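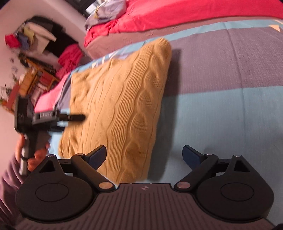
Pinza manual Firkine

La pinza manual Firkine es un dispositivo de captura de movimientos que se sostiene con la mano y se emplea por parejas, una unidad para cada mano, en el registro de tareas domésticas destinadas al entrenamiento de robots manipuladores. La desarrolló el taller Zidasmont, y su procedimiento de puesta a punto quedó recogido en el manual de mantenimiento redactado por Ebere Abubakar, cuya edición vigente es del 8 de enero de 2024.

Descripción general

Cada unidad consta de un cuerpo central, dos alojamientos circulares situados a ambos lados, un juego de brazos articulados y dos almohadillas que hacen las veces de dedos. Los brazos giran sobre pivotes metálicos y transmiten a las almohadillas el movimiento de apertura y cierre que el operador ejerce desde la empuñadura. Una cámara montada en la unidad registra la zona de trabajo. El conjunto pesa 686 gramos sin cable.

Puesta a punto

Antes de cada jornada se comprueba la simetría de los brazos. Con la pinza abierta por completo, ambas almohadillas deben quedar a la misma distancia del eje del cuerpo; si hay diferencia, se aflojan los pivotes de la base, se recoloca el brazo y se aprietan de nuevo, primero los inferiores y después los superiores. A continuación se registra la posición de apertura máxima y la de cierre, valores que el programa Pendolell toma como extremos de la escala. La operación se repite en la segunda unidad, ya que las calibraciones no son intercambiables.
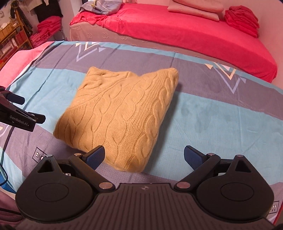

Las prendas de punto grueso figuran entre los materiales de comprobación previstos en el manual. El operador toma la prenda por un borde, la levanta, la dobla y la deposita sobre una superficie blanda. El ejercicio permite detectar holguras que pasan inadvertidas con objetos rígidos, en particular un cierre desigual de las almohadillas. Si una de ellas llega antes que la otra, se interrumpe la prueba y se vuelve al ajuste de los pivotes.

Mantenimiento

Las almohadillas se limpian con un paño ligeramente humedecido al término de cada serie de registros con tejidos, y se retiran de las articulaciones los hilos y la pelusa acumulados. No se recomienda el uso de disolventes. La sustitución de las almohadillas está prevista a los 1.081 ciclos de prueba, o antes si la superficie presenta desgaste apreciable. Los pivotes se revisan cada 176 horas de uso y solo se lubrican en caso de resistencia al giro.

Averías frecuentes

El registro de incidencias del centro de Vilela, cerrado en julio, reúne 379 intervenciones. La mayor parte corresponde a pivotes flojos y a conexiones defectuosas del cable. En el segundo caso se sustituye el cable completo, sin empalmes, y se repite la calibración de la unidad afectada antes de devolverla al servicio.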